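The Three-Bin Habit

A row of soft fabric boxes on a tabletop might be the happiest upgrade you can make to the way your household throws things out

By Fuseini Acheampong

I came to sorting late and by accident. We had moved into the apartment on Feria Street with a stack of fabric bins meant for sweaters, the bedroom closet turned out to be too shallow for them, and for a month they sat flat in the hall. Then one Sunday, after a long lunch with far too many guests, I popped three of them open on the table and told everybody to put paper in the first, plastic in the second and cans in the third. The table was clear in 17 minutes. I have been a bore on the subject ever since.

What got me was how much fun it was. People who would never dream of walking a can out to the recycling closet in the back hall will happily drop it into something sitting right in front of them. My uncle did a second lap looking for more bottles!

So when the neighborhood center at Kimness started a sorting table of its own, I went along to see how they'd set it up, and came home with a notebook full of ideas (and a strong urge to rearrange my kitchen again).

Start with the bin

Most of us picture recycling bins as tall, hard and slightly grim, the kind with a swinging lid that you have to touch with your elbow. Those have their place, and the place is under the sink. For the quick sort, the one that happens right after a meal or a party or an afternoon of crafts, I want something low and wide open. A fabric storage bin does this beautifully. It weighs almost nothing, it doesn't clatter, and when you're finished you can tip it out into the big container and put it back on the shelf.

Gray is a great color for it, by the way. I know that sounds dull. But a heathered gray looks good in nearly any room, and a dark lining makes whatever is inside easy to spot. White paper and a red can practically shout at you from a navy floor, and you'll see a mistake right away and can fish it out before it gets buried.

Do look for one with a bit of padding in the rim. The sides will sag some with use, and I've stopped minding. If yours start to flop inward so far that they get in the way, slip a strip of stiff cardboard down inside the lining. I cut mine from a Plakent shipping box and they've held up fine.

Then the table

You want length more than depth. A long, light tabletop lets you line the bins up along one edge with space left over for the pile you haven't dealt with yet, and a smooth surface wipes down in one pass. At Kimness the bins go in a straight row, always in the same order, and I think the order matters more than any label. Your hand learns it. By the second week at home I was dropping cans to the right without looking.

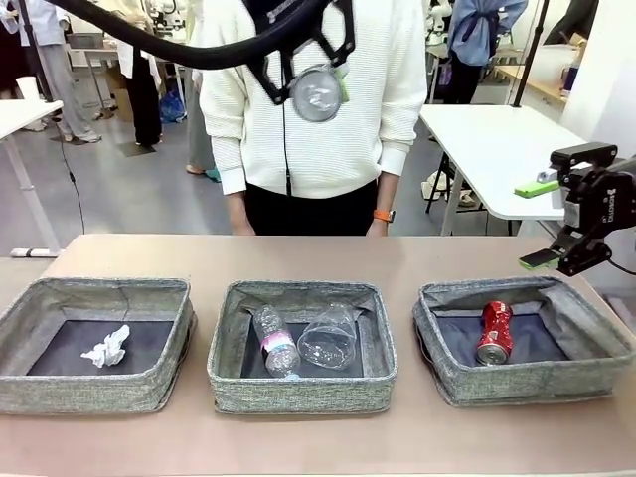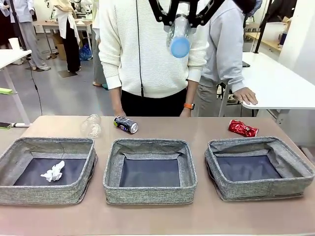 Three gray fabric bins in a row along a light tabletop, the whole of the sorting station.

What goes where

The left-hand bin at my house is for paper, and it's the one that starts arguments. Newspaper, envelopes, the sleeve off a coffee cup: yes, yes and yes. Tissues and paper towels are another matter. Plenty of towns don't want them with the recycling, as the fibers are too short to be worth much and they've usually been used for something unpleasant. They still need somewhere to land during the quick sort, though, and a crumpled tissue sitting alone in the first bin is perfectly fine as a stop along the way. Just send it to the trash or the compost, according to your local rules, when you empty out.

The middle bin gets plastic, and plastic is mostly bottles and cups. Keep them together for the first pass and split them later if your hauler asks you to. A clear bottle and a clear cup can look like the same stuff and be treated quite differently at the curb, so check the little number on the bottom. Ours takes the bottles with the caps screwed back on. My sister's, 4 miles away, wants them off. Call and ask! The woman who picked up the phone at my local office was delighted that anyone cared, and we talked for a good while about yogurt lids.

Cans go on the right. I love this bin best. Aluminum is wonderful stuff, it can be melted down and used again and again, and there's something very satisfying about seeing that flash of red or silver pile up. Whether to crush is a local question too. Crushed cans save a lot of room in a small bin, but some places with deposit machines want them whole so the code can be read. Over one winter we saved up 204 of ours in the closet and took them in all at once, and the kids spent the money on a truly enormous pizza from Martinelli.

A few things I've picked up

Empty the bottles before they go anywhere near fabric. I skipped this step exactly once, with half an inch of orange soda, and the lining has never forgiven me. A quick upside-down shake over the sink is plenty.

Leave a small gap between the bins. Pushed tight together, the soft rims fold over one another and things slide down the crack. A hand's width is more than enough.

Wash the bins when they start to smell, and don't wait longer than that. Check the tag first. Mine have board in the base that doesn't like a soaking, so they get a sponge, warm water and a drop of dish soap, then an afternoon on the balcony. If yours have a stitched seam at the corners, run an old toothbrush along it, because crumbs collect there like you wouldn't believe.

And let children do it. My niece is 7 and runs our table with an iron hand. She began by sorting everything by color, which gave us one very pretty bin and two confused ones, but she had the hang of it by dessert. Now she stands at the end and calls out "plastic!" before you've put your glass down.

If you don't have room for a whole table, the same three bins will sit on a bench, a wide windowsill or the top of a low bookcase. I've seen it done on an ironing board. Ours are back in the kitchen this month, on the counter by the window, and I'm already eyeing a fourth for glass.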